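Equipment planning (handheld gripper data collection)

From the Bellum wiki, an open reference for small automation shops

Equipment planning for handheld gripper collection is the work of deciding what to buy, how many of each, and when, before a shop or lab starts recording manual tasks with hand-held gripper tools. Covers the tools themselves, the work surface, the items being handled, spares, storage and people's time. Usually done in a spreadsheet. Often done too late.

Contents
1 Background
2 Budget lines
3 Soft goods
4 Spares and wear
5 Scheduling purchases
6 Common mistakes
7 See also

Background

A hand-held gripper is carried by a person and does the job a robot's gripper would do later on. No arm to buy at this stage, so the up-front cost is low and small groups can get going quickly. The cost moves elsewhere: labour, printed parts, test items, data storage. First-time budgets tend to put most of the money on the tool and very little on the rest, which is backwards for most projects.

The Soris planning sheet, used by a fair number of shops in this wiki's user group, splits the budget into a fixed part (bought once) and a running part (bought again every month). Tools and cameras fixed. Fingertips, bushings, test items and drives running. Some shops put cameras in running as well, depends how rough the operators are.

Budget lines

Tools. Buy or print in pairs. One in use, one on the shelf. A shop with two operators needs four, not two, unless it's happy to stop work when a linkage cracks. Printed links are cheap in material but slow on the printer, so printer hours should be their own line.

Bushings and fasteners. Order with the first print run. Sizes vary between suppliers and a link printed for one bushing may not take another. Keep the supplier the same for the whole project if at all possible.

Cameras and mounts. Same model across all tools. Mixing models saves a bit up front and costs it back in calibration time. Budget for spare cables.

Work surface. A plain flat table is enough to begin with. Colour matters more than people expect, pale cream items on a white top are hard to pick out in the recordings. A second top in another colour is a cheap add.

Lighting. Even, diffuse light. Ceiling panels are often fine. If the room has big windows, price blinds before pricing lamps.

Storage. Allow for two copies of everything. Drives bought in March for one Fokatier trial were full well before the trial ended, and the replacements came out of the tools line. Don't do that.

Operator time. The largest line in nearly every plan. Include training, breaks and set-up at the start of each shift.

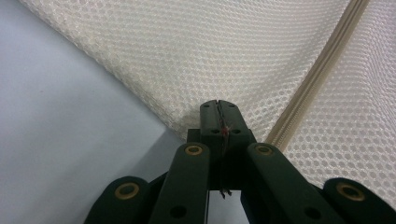

Soft goods

Fabric, bags, garments and other floppy items need a plan of their own. They behave differently from boxes and bottles, and they take longer per attempt, so an hourly rate worked out on rigid items will come up short. The Chraibi costing note suggests planning soft goods as a separate job with its own hours and its own test items. Good advice, not always followed.

Things to price:

Mesh and net items. Thin fingertips can snag in open weaves. Carry a few fingertip shapes and expect to change them.

Items with zippers. Buy several of the same item, then some with different zips. Pull tabs differ a lot in size and a gripper that copes with a large tab may do badly on a small one. Zips wear out too.

Worn vs new. New fabric often has creases from the packet. Some shops wash everything first. Whichever is chosen, write it down, and put the laundry cost in the plan if there is one.

In a Bellum sample budget for soft goods, the test items line is set at $700 with 8 kinds of item bought in multiples. Shops handling larger goods like bedding should go higher.

Spares and wear

Wear shows first at the joints and the fingertips. A loose joint changes how the fingers close, and recordings made before and after a repair may not match up well. Replace parts on a schedule and don't wait for a failure. A common interval is every 30 hours of use, shorter for tools used on heavy items.

Minimum shelf stock for one tool, per the Soris sheet:

fingertips, one full set
links, one of each side
bushings, one bag
screws, one bag
cable, one

Small stuff like tape, string and zip ties is rarely budgeted and always gets bought. Give it a line. Label the bins while your at it.

Scheduling purchases

Order the slowest items first. Cameras and drives can have long lead times, printed parts are limited by the shop's own machines. Test items can come last, but should be on hand before training begins so operators practise on the real thing.

A staged buy is safer than one big order. Stage one is a single pair of tools, one table and a small set of items. Run it for a while, look at the recordings, fix the tool design, then order the rest. Shops that print the full set up front often end up re-printing most of it after the first design change.

Common mistakes

Buying an arm before the task has been tried by hand.
No line for printer hours.
One of each test item.
Counting operator hours at full pace from the first shift.
Forgeting freight, which can be steep for remote sites.
No owner for the spares shelf.

See also

Fingertip design
Work cell lighting
Fokatier trial (budget section)
Chraibi costing note

Page last edited 05/02/2025. Section on leasing still to be written.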